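Filed under: Workshop / Data cards / Money

# Plurarum desktop-assembly set: data card and shopping list

Maintained by Berwyn Kneath. Budget queries to Cletus Lindgren, who will say no first and read the email second.

## What's in it

198 would have been a nicer number, but the set holds 193 episodes of an arm working inside a desktop PC, with a wrist view and a fixed view for each. Task labels are in `tasks.csv`. Spelling in `notes.csv` is as found.
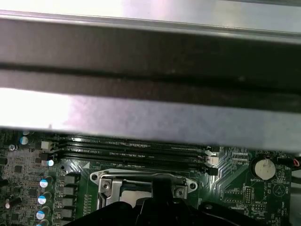
## What it cost, and what we'd buy again

The plan we sent upstairs in July had one line reading "robot" and one reading "sundries". Please don't do this. Sundries ate the year.

| Item | Planned | Spent |
|---|---|---|
| Wrist camera mount (Bimon) | 193 | 509 |
| Printed fixtures | 18 | 193 |
| Slatted platform and fixings | 509 | 898 |

All in pounds, before VAT. The arm came out of another budget and Cletus would like it kept that way.

- **Wrist mount.** We bought the cheap one, then the bracket that makes the cheap one fit, then the dear one. Start at the end.
- **Fixtures.** Filament is cheap. Printing the same cradle over and over until a processor sits in it properly is less so. Budget for the failures and put them on their own line.
- **Platform.** Get the slatted kind. You will move everything at least once, usually the morning after you've calibrated it.
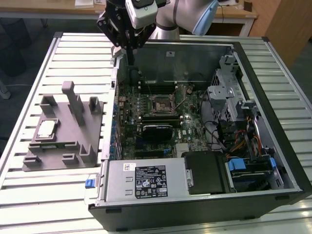
- **Donor PCs.** Buy them used and all the same model. We took a mixed lot from Kolton and spent a fortnight learning how many ways there are to latch a drive bay.
- **Spare boards.** Two per machine. Socket pins don't forgive, and finance doesn't accept "it slipped" as a category.
- **Fingertips.** Oda sells them in pairs. You will only ever wear out the left one.

## Known gaps

- Lighting changes after 4 p.m. and we didn't budget for a lamp. Next year's plan has a lamp.
- 18 episodes have no wrist view. They're flagged `wrist=0`.
- Metal surfaces glare. Filter if it bothers your model.

## Using the set

Free for research and teaching. If you're only after the spreadsheet, it's `budget_v3.ods`. Version 2 has a formula that adds the VAT twice, and it was the one that got approved.

18 comments · 509 shares

Related items
- Renting an arm by the month: the sums
- Plurarum cable-routing set: data card
- How to write a quote request that gets answered
- Bimon mounts, second-hand: what to check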